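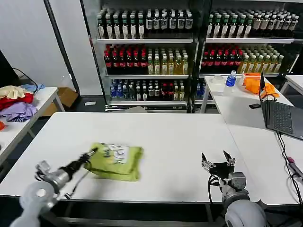

4. Loading the Voter File and Cutting Walk Lists

This section covers the import of a county voter file into Prekside and the preparation of walk lists for door-to-door canvassing. Complete Section 3 (Accounts and Roles) first. Only users with the Data Manager role can import files. Field Organizers can cut and print lists but cannot change voter records.

4.1 Before You Start

Obtain the voter file from the county or state election office in CSV or tab-delimited format. Prekside does not read spreadsheet workbooks. The file must contain, at minimum, a voter ID, last name, first name, residence address, ZIP code and precinct code. Party registration and vote history are optional, but several filters in 4.4 stay grayed out without them.

CAUTION: Most states restrict the use of voter file data. Confirm the permitted uses with the issuing office before import. Do not load records for voters listed as confidential.

4.2 Importing the File

1. Sign in and open Data > Voter File > New Import.
2. Select the campaign. If the account holds more than one, check the name in the upper bar before going on.
3. Select the file and click Read Header. The first 26 columns are shown. Use the arrow at the right to reach the rest.
4. Match each required field to a column. Required fields are marked with an asterisk.
5. Set the date format used in the file. The default is month/day/year.
6. Click Test. Prekside reads the first 2,000 rows and reports missing IDs, duplicate IDs and addresses it cannot place.
7. Correct the column matches if needed and repeat step 6.
8. Click Import.

Do not close the browser tab until the status changes from Sending to Queued. After that the import runs on the server and the tab can be closed.

NOTE: Files exported from the Astetis format carry two address blocks, residence and mailing. Match the residence block. Mailing addresses send canvassers to post office boxes.

4.3 Checking Precincts

Precinct codes change after redistricting and sometimes between a primary and a general election. Compare the Precinct Summary with the list published by the election office.

1. Open Data > Precincts > Summary.
2. Sort by Code.
3. Look for codes with no name. These came in with the voter file but are missing from the boundary set.
4. Click the code and choose Assign or Hold.

Records on Hold stay in the database and are left out of all lists. In the Nasrallah sample campaign supplied with the software, precinct 1,007 is on Hold so that this procedure can be practiced. The code is displayed with a comma in the summary and without one in exports.

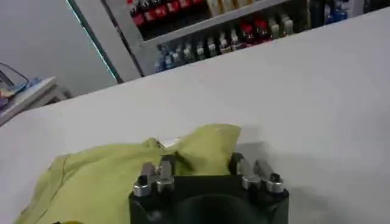
Can a precinct be taken off Hold after walk lists have been cut?

A precinct can be released at any time, but lists already cut are not updated. Release the precinct, then cut the affected lists again and discard the earlier copies.

4.4 Cutting Walk Lists

1. Open Field > Lists > New.
2. Choose the area by precinct, by ZIP code or by drawing on the map.
3. Set filters. Filters within one group widen the list. Filters in different groups narrow it.
4. Set Household Grouping to On. Voters at one address then appear as a single stop.
5. Set the number of doors per list.
6. Choose Odd/Even if canvassers will work in pairs on opposite sides of the street.
7. Click Cut. Each list receives a number.
8. Print the lists or send them to the Unden mobile app.

CAUTION: Cutting the same area twice without retiring the first set puts the same doors on two lists. Retire the old set under Field > Lists > Active.

4.5 Entering Results

Results sent from Unden post when the device next connects. Paper results are entered under Field > Results by list number. Use the response codes printed at the foot of each sheet. A door with no answer is coded NH, and a refusal is coded RF. Leave the support score blank for both.

A Do Not Contact code applies to the voter, not the household. To suppress the whole address, open the household record and check Suppress All.

Results can be edited until the list is closed. Closing a list requires the Data Manager role.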